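第3章 采购与预算规划

3.1 适用范围

本章供在软面工作台(沙发、软垫平台)上部署 Trosska 双臂织物整理单元的用户使用,内容为下单前的规划步骤。安装与通电见第4章,夹爪更换见第6章。

本章中的“工位”指一套双臂、两只夹爪、腕部相机及其线缆所占用的空间。软件许可按工位计费,不按机械臂数量计费。

3.2 确定工位数量

1. 列出待整理的织物种类,按最大展开尺寸排序。
2. 以最大一件展平后的宽度作为台面净宽的下限。
3. 在净宽两侧各加86毫米,作为夹爪侧向进入余量。
4. 核对双臂底座间距。默认值为953毫米,出厂后不可调整,变更须在订单中注明。
5. 将结果填入附录B的工位表,每个工位一行。

注:台面为软垫时,边缘圆角处不计入净宽。夹爪在该处下压,垫面会随之变形,取件高度的重复性下降。

3.3 夹爪与指端选型

随机标配为两指平行夹爪。指端分为实心型和镂空型两种,镂空型质量较小,适用于轻薄织物,但不得用于撬起或勾拉硬物。

选型步骤:

1. 确认织物厚度范围,包括折边与罗纹处的叠加厚度。
2. 确认台面覆盖材料。编织面料与指端之间存在摩擦,须预留接近路径。
3. 接近路径紧邻墙面时,在图纸上标出墙面与台面的交线,夹爪外侧与墙面的距离不得小于5毫米。
4. 每只夹爪至少订购一副备用指端。

下图为镂空型深灰色指端,背后是浅灰色软包台面与墙面的交界。
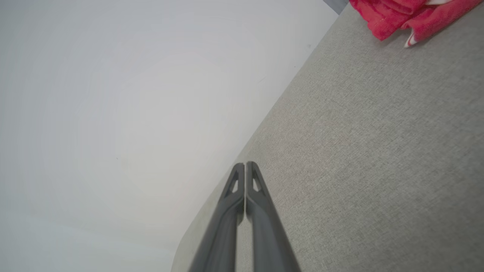
Riaan Potgieter 对备件一条另有意见:一副备用指端不够。我们在 Curkadcombe 的工位第一季度就用掉了两副,第三副等货等了很久,那段时间只能单臂运行。建议写成每只夹爪两副,费用直接并入首年预算,不要留到维护科目里再申请。

上述意见适用于连续班次运行的工位。间歇使用的工位仍可按一副订购。无论采用哪种数量,备用指端均须与主机同批下单,不同批次的指端混装后需重新标定。

警告:不得以自制指端代替原厂件进行验收。由此产生的标定偏差不在保修范围内。

3.4 预算科目

预算应按下列科目分别填报,不得合并为一项“设备费”:

1. 主机:双臂、控制柜、底座。
2. 末端:夹爪、指端、紧固件。
3. 视觉:相机、镜头、数据线及转接件。
4. 台面:软垫、覆盖面料、替换套。
5. 线缆管理:线夹、护套、拖链。
6. 集成与标定工时。
7. 培训工时。

第5项最常被漏报。线缆管理件不随主机发货,由集成商 Goh 单独报价,报价有效期为90天。报价过期后须重新申请,交期从新报价确认之日起算。

第4项中的替换套按消耗品处理。覆盖面料更换为不同颜色或纹理后,须重新采集背景参考,相应工时计入第6项。

3.5 双臂协同的配置要求

单臂配置可完成抓取和转移,不能完成展平。预算不足时允许先购单臂,但底座和控制柜应按双臂规格订购,否则后期加装须更换整个控制柜。 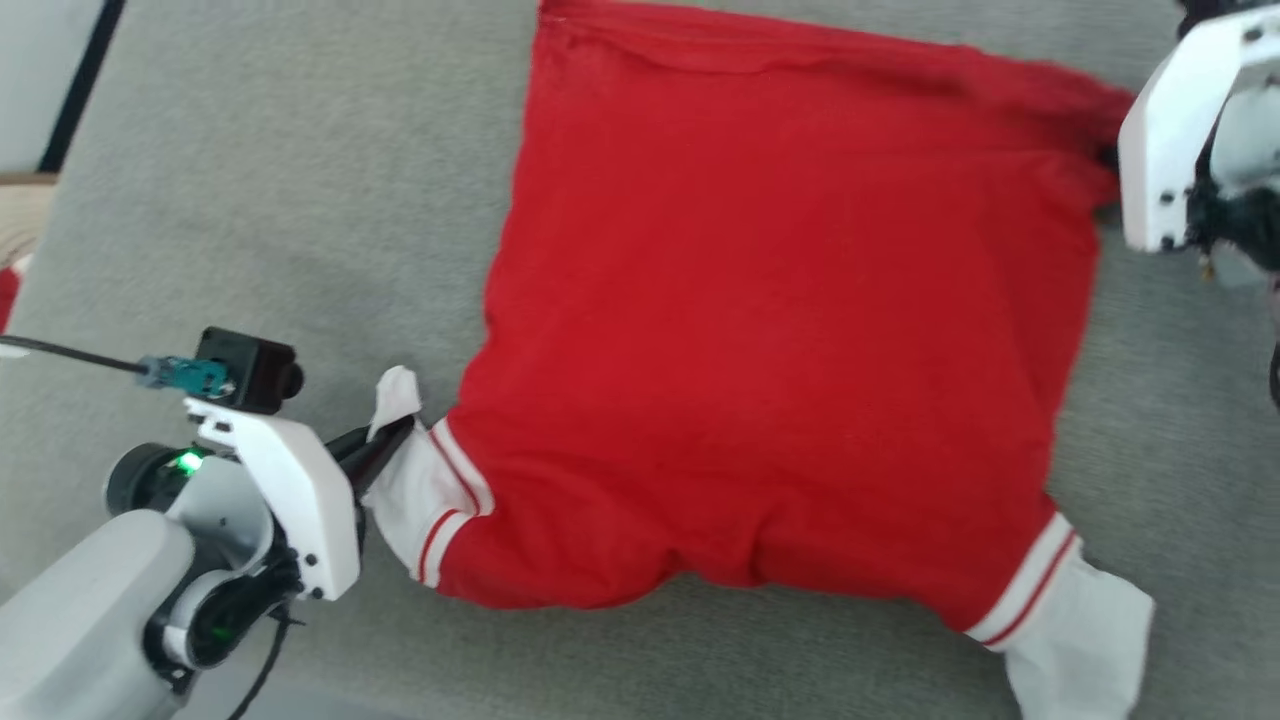 采购双臂配置时,两侧末端应作为成对件写入同一订单行,并注明左右。展平有袖衣物时,两只夹爪通常取对角位置,例如左爪夹住白色袖端,右爪夹住红色衣身的右上角,另一只袖子不受夹持。因此负载核算应以整件衣物由单侧承受为准,不得按两侧均分。相机安装在夹爪壳体上方时,其插头和线缆会增加侧向外廓,图纸中须一并画出,线缆的弯曲半径按相机说明书取值。

规划步骤:

1. 在图纸上画出两臂的工作区及其重叠部分。
2. 检查重叠部分是否覆盖最大织物的两条对角线。
3. 标出线缆从末端至控制柜的走向,避开台面取件区。
4. 标出急停按钮位置。操作者在台面任一侧均应能够触及。

注意:线缆横越台面时,织物拖动可能带动线缆,造成插头受力。正式运行前应加装线夹,费用列入第5项。

3.6 交期与付款节点

1. 提交附录B工位表,由 Goh 出具技术确认单。
2. 核对确认单中的底座间距、指端型号和左右件数量。
3. 签署确认单并支付首款,生产自到款之日开始。
4. 到货后清点附件,如有缺件,在装箱单上注明并拍照留存。
5. 完成第4章通电检查后,支付到货款。
6. 完成第7章验收测试后,支付尾款。

预算年度自一月起算的单位,应确保第3步与第5步处于同一年度。跨年度付款须另附分期说明,格式见附录C。

3.7 软件许可

展平任务需要 Nurance 轨迹模块。该模块按工位授权,首年费用含在主机价格内,自第二年起单独计费。许可与控制柜序列号绑定,控制柜更换后应在系统菜单“许可 > 迁移”中办理转移,旧柜须保持联网直至迁移状态显示为“已完成”。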